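August, a bit after nine at night

Tea going cold beside me as usual, but I want to get today down before it blurs into all the other days, because it was a good one and I've been a bit grumpy in these pages lately (sorry, diary).

I spent nearly the whole morning on the bedding task for the Achterberg unit. For my own memory in years to come: our group is Falis, named by a vote I lost, and the project is to teach an arm to tidy bedding by showing it how a person does it with a two-fingered gripper. Each of us has to hand in 100 demonstrations by the end of term. I had 8 when I got up this morning, which my mum would call a relaxed approach.

Qiuyue Lu had written out a plan for me in her tiny neat handwriting. Small folded things first, then the sheet, and leave blankets for another week. She's so organised, and so kind about the rest of us not being! I've copied her headings in here so I can fill them in properly as I go.

Part one: folded things

I like the folded things best. You come in low, open the fingers wide, take hold near the fold and lift straight up, and if you dither on the way in, the arm will learn to dither as well. Kotitz, our tutor, says he can tell my recordings from everyone else's by the pause before each grab. I've been trying to breathe out and just go, the way I was taught to dive off the blocks at swimming. Pale yellow cloth on the list for this one, and the pink blanket left strictly alone with someone under it.
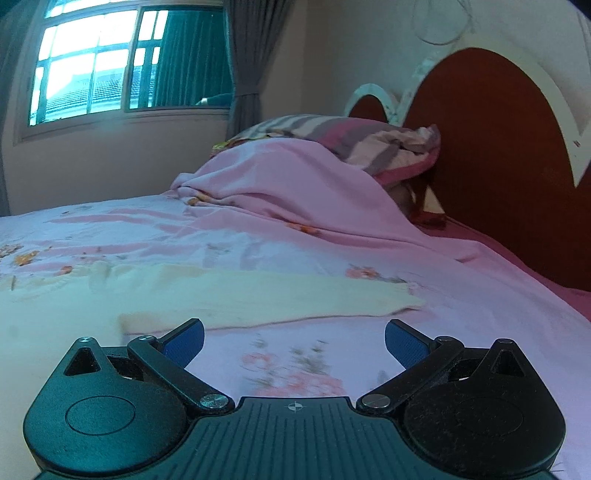
Part two: the sheet

Much harder, and I'd been putting it off. A flat sheet gives you nothing to grab. You have to press down gently, bring the fingers together and hope to gather up a little ridge of fabric, and if you press too hard you're only pinching the mattress. I do love the flowers on the big print, though, there's a peachy one with ruffles that I kept aiming beside because I felt mean squashing it. Silly, I know. Qiuyue's note says to begin every attempt with the fingers open and nothing between them, and to hold still for a breath before moving, so there I was being told to pause after all my training not to.
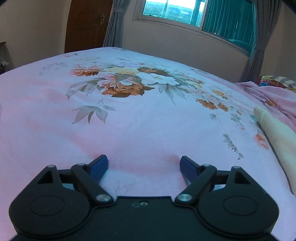 Fingers open, ready for the sheet. Look at that peony!

My wrist is sore tonight and I've got a hot wheat bag on it. I rang Qiuyue after lunch to ask whether a slow grab still counts, and we ended up talking for ages about her cousin's wedding and whether Pretness (the marking program) is fair on left-handers. She reckons it isn't. She also reckons a slow grab counts, so I'm keeping all of mine.

Pillowcases tomorrow, if the wrist behaves. Must remember to charge everything before bed and give Kotitz back his screwdriver.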